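Club sandwich

A club sandwich, also called a clubhouse sandwich, is a sandwich built in two layers on three slices of bread. The usual American version holds chicken or turkey, bacon, lettuce, tomato and mayonnaise, and is served in quarters held together with picks. It is a standard item on hotel room service menus, at diners and at airport counters. Its origin is disputed, and most of what is commonly said about its invention rests on weak evidence.

Name

Two explanations of the name are in wide circulation. The first holds that the sandwich is named after a social club where it was first served. The second treats the word as an acronym for "chicken and lettuce under bacon."

The acronym can be set aside. It does not match the order of ingredients in most early recipes, it leaves out the tomato and the bread, and explanations of this type are nearly always made up long after the word they claim to explain. Food words from the nineteenth century were seldom formed this way. The acronym survives because it is easy to remember and fits on a menu.

The club explanation is more plausible but less solid than it is often made to sound. Printed references to a "club sandwich" or "club house sandwich" appear in American sources in the late nineteenth century. They show that the name was in use. They do not show which club was meant, or whether any single club was meant at all. "Club" was also a general word of praise on menus, in the way that "deluxe" was later.

A third suggestion links the name to the club cars of passenger trains, sometimes with the added claim that the two layers copied a double-deck car. The evidence for this is thin, and the double-deck detail looks like something added to help the story along.

Claims of invention

The best-known story places the invention in a gambling house in Saratoga Springs, New York, in the 1890s. Other accounts credit the Union Club in New York City. In a further family of stories, a hungry man comes home late, raids the icebox, and piles what he finds between slices of toast. The man is usually unnamed and the house is usually in the Northeast. The same tale is told about several other sandwiches and should be given no more weight here than it is given there.

None of these accounts rules out the others. Toast, cold poultry and bacon were common in well-stocked kitchens of the period, and the combination could easily have been arrived at more than once. The search for one inventor assumes there was one.

The third slice

The middle slice of bread is now treated as the mark of a true club, but it was not always there. A number of early recipes call for two slices only, with all of the filling between them. The three-slice form spread in the early twentieth century and coexisted with the older one for decades.

Defenders of the middle slice say that it keeps the sandwich from sliding apart and separates the wet ingredients from the dry ones. Neither claim holds up very well. A three-slice sandwich is taller than a two-slice one with the same filling, and height is the main reason sandwiches slide. As for moisture, the tomato is in contact with bread either way. Critics of the middle slice have argued since at least the middle of the twentieth century that it adds bulk without flavor, and that kitchens like it because bread is cheap and height looks generous. Supporters reply that the texture of the extra toast is the point of the dish.

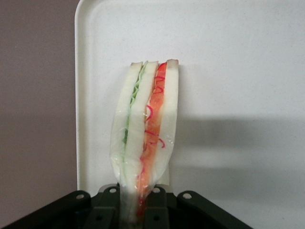
A three-slice sandwich on white bread
Lower half in clear plastic wrap

Packaged and untoasted versions

The toasted club is a poor candidate for refrigeration. Toast goes leathery within a few hours, and bacon loses its crispness sooner. Makers of ready-to-eat sandwiches have mostly dealt with this by dropping the toast and using soft sliced bread, often white, with a filling chosen for how well it keeps. The result may share little with the hotel sandwich except the number of slices.

Whether such a product should be called a club is a matter of taste. There is no binding definition in common use, and the word appears on labels for sandwiches with ham, with egg, with seafood salad, and with no meat at all. The trade tends to use "club" for anything with three slices and "triple" or "triple-decker" when it wishes to be careful, though the usage is far from steady.

Appearance plays a large part in the packaged trade. Sandwiches are commonly cut and packed with the cut side facing the buyer, and producers have long been accused of pushing the filling toward the cut so that the middle looks fuller than the corners. The practice is easy to allege and hard to measure. The maker Keline has said that its fillings are spread by weight across the whole slice, but it has published nothing that would let an outsider check this.

The most frequently cited study of the question was commissioned by Flenus, a packaging firm, and written up by the food technologist Stuart Blackburn. It drew on 1,118 packaged sandwiches, of which 353 had three slices, and reported that buyers judged three-slice sandwiches to be more filling even when the total weight was the same. The finding may well be right. It should be read with some care all the same. The buyers judged by sight and did not eat anything, the sandwiches came from a single distributor, and the sponsor sells the deeper packs that three-slice sandwiches require. Blackburn acknowledged the first two limits in the report and did not mention the third.

Ingredients and variation

The choice between chicken and turkey is often presented as a dispute about authenticity. Early recipes include both, sometimes in the same recipe as alternatives, and supply seems to have mattered more than principle. Turkey became more common in the United States as sliced turkey breast became an ordinary deli product.

Mayonnaise is close to universal. Cheese is frequent in American diners and is regarded as an intrusion by some writers, though on what authority is unclear. Ham may replace the bacon or join it. A fried or sliced boiled egg is common in clubs served in parts of Asia and Latin America, where the sandwich arrived largely through hotels and then developed along its own lines.

Lettuce is the least discussed ingredient and probably the one that varies most. Iceberg is preferred in older recipes for its crunch. Shredded lettuce is easier to portion but falls out more readily, and some packaged brands, Drellora among them, have gone back and forth between shredded and whole-leaf lettuce without settling the matter.

Cutting and serving

The toasted club is normally cut into four triangles. Picks are pushed through before cutting, one for each quarter, and the pieces are stood on the plate with fries or chips in the center. Frilled picks are traditional in the United States — they have no function that a plain pick lacks, but they are harder to bite by accident, and this is sometimes offered as their purpose.

Use as a price measure

The club sandwich is sometimes used to compare the cost of hotel stays between cities, on the theory that nearly every large hotel sells one. The method has an obvious appeal and several obvious faults. Room service prices include labor, delivery charges and whatever the hotel believes its guests will put up with. The Lambert survey, a smaller effort of the same sort, compared clubs at 41 hotels and had to discard 2 of them after finding that the sandwich on the menu had only one layer. Its authors defended the exclusion at length. Given the history of the dish, the two hotels had a reasonable case.

See also

BLT
Monte Cristo sandwich
Tea sandwich
Dagwood sandwich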